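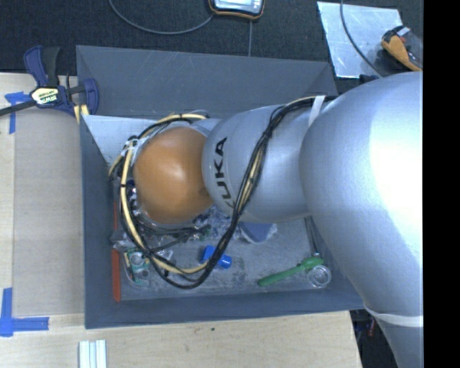

Forum > Student Projects > Arms and Grippers
Posted by Teófilo Ccori, 03/04/2019
13 replies | 500 views

Bin picking for the Skesgate challenge – cable keeps getting in the way

We are a team of 4 second years and we've entered the Skesgate challenge, mixed objects out of a bin. The arm is the department's KUKA and the round end effector is our own. Our trouble is the cable bundle. It runs along the forearm and then loops round the ball and down into the bin, and when the arm goes low the loop gets to the objects before we do. On the last set of runs it shifted the green spoon twice and dragged the cloth once.

Options we have talked about:

shorter cables, with less travel at the wrist
a sprung guide further up the forearm
leaving it and planning the approach so the loop is always on the empty side

We have until the regional round and not much money. What would you do?

--

bolt_and_braces wrote:

Shorten it. You've got far more slack than you need if the loop is touching the floor of the bin. Put the arm in the worst pose you will really use, add a hand's width, and tie it there. An evening's work.

--

marrowfat wrote:

I'd be careful with that. We shortened ours in December and pulled a connector out the first time someone jogged the last joint by hand. The worst pose you will use and the worst pose a tired person will put it in are different things. If you do shorten it, set the joint limits in software first, then cut.

--

bolt_and_braces wrote:

That's a joint limit problem, it isn't a cable problem. And I said tie it, I didn't say cut it.

--

marrowfat wrote:

Fair, you did say tie. I'd still do the limits first.

--

Teófilo Ccori wrote:

Limits are set on the first five joints but we left the last one open. I'll change that tonight. The thing that worries me about tying is the wiring at the ball end. There is a ring of clear plastic and tape at the base of the ball and the small wires come out next to it. It's fine as long as nothing pulls on it.

--

hexkey_hal wrote:

Then that ring is your first job. Tape will creep. Print a proper collar with a strain relief on it, two halves and four screws. If a wire goes during a scored run you lose the run, I've seen it happen at Skesgate and the judges don't give it back.

Also what are the rules on the bin this year? Last year it had to be free-standing. You've got an Irwin clamp on the corner.

--

Teófilo Ccori wrote:

Clamping is allowed this year, section on fixtures, second paragraph. The blue tape on the table is our marks for where the bin goes back if it gets moved.

--

hexkey_hal wrote:

OK, didn't know they'd changed it. Good.

--

Priory_Lab wrote:

Going against the rest here. I would leave the cable alone and plan round it. You know where the loop hangs for a given wrist angle, near enough. Add it to the collision model as a fat cylinder and let the planner deal with it. We did this with the Echeverri arm and lost nearly a second per pick, nothing else.

--

bolt_and_braces wrote:

A loose loop doesn't hang in the same place twice. You'd be modelling a guess.

--

Priory_Lab wrote:

Make the cylinder fatter then. It worked over 1,420 picks, I have the log.

--

marrowfat wrote:

Picks of what though? If it was all boxes then a cable brushing past doesn't matter. They have a cloth and a little clear cup in there, and crumpled plastic wrap. The wrap will move if you breathe on it.

--

Priory_Lab wrote:

Mostly boxes, yes. I'll give you the wrap.

--

Teófilo Ccori wrote:

Thanks all. Plan for this week is the last joint limit, then a printed collar, then tie the bundle back to the forearm with a bit of slack left in. If it still touches we'll try the fat cylinder as well. Does anyone have a collar file for a round end effector that I could start from? Ours is a Truvow mount underneath if that helps.

Tagged: bin picking, cable management, student teams
Share (4)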